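Phantom grip

From the Brisgate Robot Faults Wiki, an open reference on things that go wrong with small robots

Phantom grip (also called a ghost hold, or at Trornau simply "the liar") is a fault in which a robot gripper reports that it is holding something when it isn't. The arm carries on with its job, lifts, swings across, lowers and lets go of thin air. I've been keeping this article going for a while and I've had the fault on my own bench more often than I'd like, so forgive me if it drifts into shop talk now and then.

How it happens

Most two-finger grippers don't feel anything in the way we would. They watch how far the fingers have closed and how hard the motor is working. If the fingers stop early and the current goes up, the controller decides there must be something between them and sets its "object held" flag. Nine times out of ten that's a perfectly good guess!

The trouble comes when something else stops the fingers. A bit of grit in the slide will do it, or a cable pulled tight across the wrist, or a fingertip that has worked loose and is catching on its neighbour. The other common cause is a threshold set too low, so that ordinary friction looks like a grip. Mine was the threshold. I'd turned it down so as not to crack anything and then forgotten I had (there was no note in the log, which is entirely my fault).

Why glass makes it worse

You can get away with a lot when you're picking up foam blocks. Glass is another matter – you want a gentle squeeze, and a gentle squeeze sits very close to the level of plain friction. Clear glass is also hard for a camera to pick out, so the usual second check, looking to see whether the thing has gone from the table, can fail at the same moment as the first. Ribbed and rounded shapes add to the fun, because the fingers may touch only a ridge or two and slide off as the arm lifts. 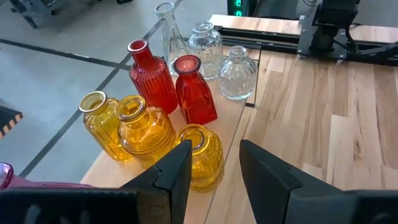 Small glass bottles in yellow, red and clear, seen beyond the gripper fingers from the wrist camera.

Crowding matters too. With bottles standing close together, a finger can come down on the shoulder of the one next door and stop there, and as far as the controller knows that's a catch. The arm then sweeps sideways and takes the neighbours with it.

The Jungate log

The best record we have comes from the Jungate bench, which ran 2,730 picks on mixed glassware one October and went through the video by hand afterwards. They found 94 phantom grips. Of those, 19 ended with a bottle knocked over, and 2 with broken glass on the floor. The rest did no harm beyond wasted time, although I'd argue a robot that reports success on an empty hand is doing harm to your data whether or not you hear a smash.

Safety

The nasty version is the reverse, where the flag is true, then the bottle slips halfway and the arm doesn't notice. Keep your face and hands out of the area under the path, wear eye protection near glass, and don't reach in to "help" while the program is only paused. Use the stop button. If something does break, clear the fingers as well as the table, as slivers lodge in the pads and cause the next false reading.

What helps

Close the gripper on nothing at the start of each session and write down the current it draws. Set the threshold above that figure and check it again once the motor has warmed up. The Van Dusen check is also worth adding: after the lift, close the fingers a hair further, and if they travel all the way, they were empty. It costs a moment per pick and it caught nearly all of mine.

Spacing the bottles out helps a great deal, if your task allows it.

See also: Dropped part; False contact; Finger pad wear

Last edited Dec 14, 2019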